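# Bin-to-Bin Picking at Cakdale: Progress Report to the Tarer Fund

Prepared by Ohemaa Agbeko, for the period ending in December

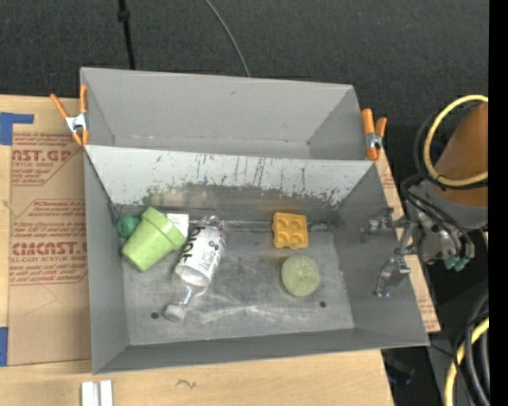
Thank you again for your patience over the fall, and for the kind questions after our last report, several of which shaped what we did next. You asked whether the arm could learn from its own failed grasps without a person labeling each one by hand, and I'm very glad to say that we now have a fair part of an answer.

## What we set out to do

As you may remember from the proposal, the arm takes objects out of one bin and places them in the other, and when the first bin is empty it turns around and works the other way. We like this arrangement because it can go on for a long time without anybody tidying up between rounds. The objects are a mixed lot on purpose: bottles, flower pots, blocks, small round things that roll when you least want them to. Clear plastic is still the hardest material for us, and I'll come back to that below.

The method we call Satitz chooses a grasp from the camera view, tries it, and then looks at the bin again to decide whether the object has left. That second look is the label. If the system gets it wrong, it teaches itself something untrue, so most of this period went into making the second look more dependable.

## What we found

We ran 725 grasp attempts with the new check in place. I went through all of them myself over the better part of two weeks (with a good deal of tea), comparing the label from the system with the recorded video. The two disagreed in 13 attempts. In most of those the object had been nudged behind something larger, and the system took its disappearance for a success. The others were bottles, where a bright reflection shifted and was read as an object moving.

We then trained the grasp model twice, once on labels made by hand and once on the labels Satitz gave itself, and tested each version on 200 fresh attempts. The self-labeled version came out four successful grasps behind the hand-labeled one. I would not lean on a gap that small in either direction, and we plan to repeat the comparison with a new set of objects before we put it in a paper. Still, it was a happy afternoon when those results came in, and I hope you'll allow us a little excitement!

## What went less well

Objects lying close to a wall remain a nuisance. The fingers need room on both sides, and the model tends to pick an angle that brings one finger down on the rim. We tried penalizing those angles, which made the arm so cautious that it left things in the corners and went back to the easy middle ones again and again. The present setting is a compromise, and I am not fond of it.

We also lost eight working days to a fault in the motion controller. Macedo, our supplier, replaced the unit under warranty, so there is no charge to the grant, but the longer overnight runs slipped into the next period as a result.

## Next steps and budget

The overnight runs come first, starting on a Tuesday so that there are people in the building for the first few mornings. After that we'll add a small push motion, so the arm can slide an object away from a wall before it tries to pick it up. An early version works in simulation and has yet to be tried on the real bins.

Spending is on plan apart from $432 moved from travel to replacement finger pads, which wear faster than I had guessed. If you would prefer that we ask before a transfer of that size, please do say so, and I'll gladly follow whatever arrangement suits your office. You would also be very welcome to visit Cakdale once the long runs are under way – mornings are best, when we go over the night's attempts together.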